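**Unit 4: Sorting and portioning small packed goods**
Handout for the Saturday group. Tutor: Dela Ametepe

Bring this sheet back next week with your own notes on it. The reading for the unit is the Kaner workbook, chapter on mixed stock, and you can skip the part on pallets.

## 4.1 What counts as sorting

Sorting means moving items from a mixed group into groups that share something. In this unit the items are wrapped snack bars and the groups are held in shallow coloured bins or trays. The work is simple, which makes it good for practice. You can see a mistake as soon as it's made and put it right in a few seconds.

Before any bar is moved, write down the rule. Rules we have used in class:

- by wrapper colour
- by flavour
- by date on the pack
- by number per tray, with flavour ignored

A rule must be one that a second person could follow from the paper alone. "Put the similar ones together" is not a rule. "Mostly blue wrappers in the blue bin, anything with red on it in the yellow" is a rule, though it leaves a question about wrappers that have both. Settle that question in writing too.

## 4.2 Setting out the table

Use a flat table with space on all sides of each bin. Bins go down first and goods second. Leave a clear patch in the middle for bars that have not been placed, and keep it clear of everything else.

Bins should differ in colour. Three is enough for a first exercise: a blue, a yellow and a green will do. See-through bins are handy for checking from the side, but a pale wrapper can be hard to pick out against a pale bin, so count from above.

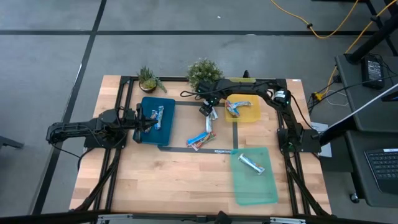

Bins drift during a session. They get nudged each time something is dropped in, and after a while one of them will be sitting at an angle. A crooked bin is not an error in itself. It becomes one when it has moved far enough that bars meant for it land on the table. Mark the corners with tape if you find this happening, and push the bin back to the tape between rounds — never in the middle of one.

## 4.3 Placing the bars

Pick up by the middle of the wrapper where the bar is firm. The crimped ends tear, and a bar lifted by one end will swing.

Lay each bar flat where you can. Bars left standing on end tend to fall across others and hide them, and hidden bars are the commonest cause of a wrong count. Two bars crossed over each other are acceptable in a practice tray as long as both wrappers can be read. They are not acceptable in a tray that will be closed and stacked.

Finish one bar before starting the next. Students who hold two at once nearly always put one in the wrong place.

## 4.4 Unplaced items

At any point in the exercise, each bar is in one of two states: in a bin, or waiting on the table. Waiting bars are not mistakes. They only become a problem at the end, when the sheet says the job is done and there is still something lying on the wood.
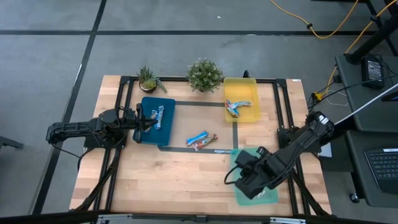

*Fig. 2. Two bars on the tabletop between the trays, with others already in the teal and yellow trays.*

When you stop part-way, record the bars waiting as a separate line on the sheet. Do not add them to the nearest tray.

## 4.5 Worked figures

The Akasis packing room gave us these for the exercise. An order calls for 800 bars. By the break, 580 have been placed in trays and checked.

800 − 580 = 220 bars still to place

If each tray takes 13 bars:

220 ÷ 13 = 16, with 12 left over

So 16 full trays and one short tray of 12. The short tray is labelled as short. Do not take a bar from the next order to fill it.

Nesine, the other supplier we look at, packs up to 2,000 bars in a shift with the same tray size. Work out the number of full trays for 2,000 bars and the size of the short tray. Show the division.

## 4.6 Recording sheet

| Column | What goes in it |
|---|---|
| Rule | One sentence, written before starting |
| Bin | Colour of the bin |
| Placed | Number counted from above |
| Waiting | Number on the table |
| Moved | Any bar changed after first placing |

The last column is the one people leave blank. If you moved a bar from green to yellow, say so, and say which part of the rule made you change it.

## For next week

Do the Nesine question. Read the two pages on the Ding labelling scheme at the back of the workbook. Bring six wrapped items of any kind from home, all of a similar size, with a written rule for sorting them into three groups. You will swap rules with the person next to you and sort by theirs.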